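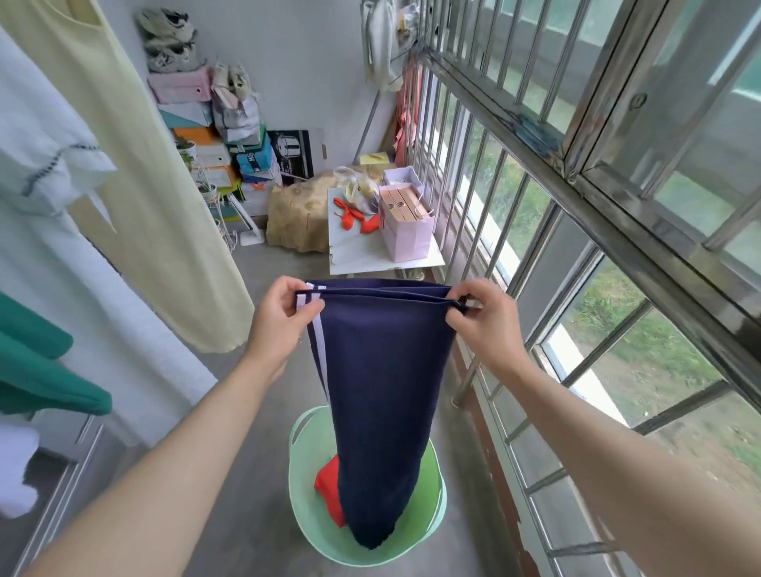 Ticket 134
Project: Seketti (student laundry-folding arm, Kaswood robotics club)
Component: segmenter, step labels
Status: open, workaround in place

Symptom: The step classifier swaps "hold up" and "place in basket" on first-person balcony clips. Once the labels swap, the planner asks the arm to release the garment before the fold begins.

To reproduce: Load the June balcony set. Run the segmenter with default settings. Open the label track in Givudel and step to any trouser clip.

Log:
Checked timestamps between video and label track. No drift.

Retrained without the trouser clips. Shirts label correctly. Trousers still fail at test time.

Plotted the basket mask. When trousers are held by the waistband, the lower end hangs into the basket, and the overlap alone trips the "place" rule. Hand position is ignored.

Added a hand term: "place" now needs at least one hand inside the rim outline. Hanging trousers pass. The new rule fires correctly on the folded stack.
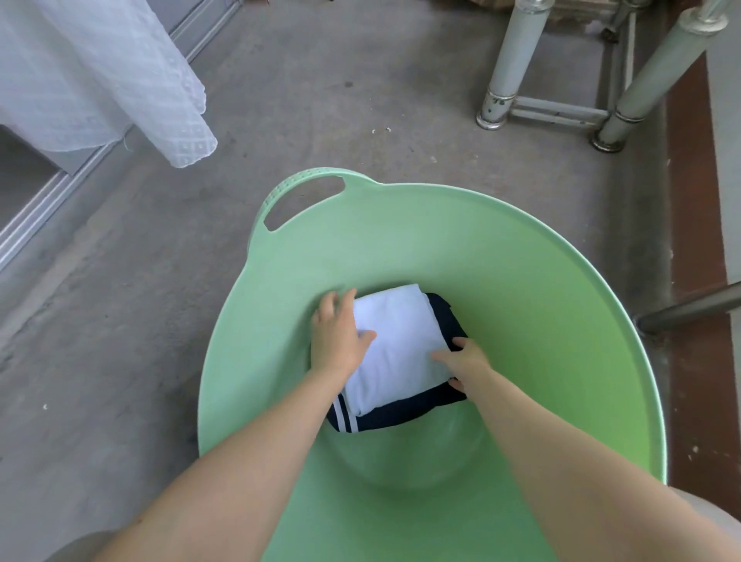 Both hands inside the rim, white garment on top of navy. Expected label: place/smooth.

Remaining fault: the rim outline breaks where the forearms cross it. On 7 clips the fit jumps to the floor and the hand term returns false. Fitting an ellipse to the visible part of the rim fixed 2 of them. The rest need a tracked outline carried over from earlier in the clip.

Workaround: set rim_source to manual in the Väisänen config and draw the outline once per clip.

Next: port the outline tracker, rerun the full set, then retest on the arm at half speed.

Comments

Manual rim works for me. Redraw it if the basket gets moved mid-clip.

Same fault with towels held by one corner. The hand term cleared it.

Does this need a new label version? Our branch is still on 2.

Kaswood robotics club | Contact | Back to top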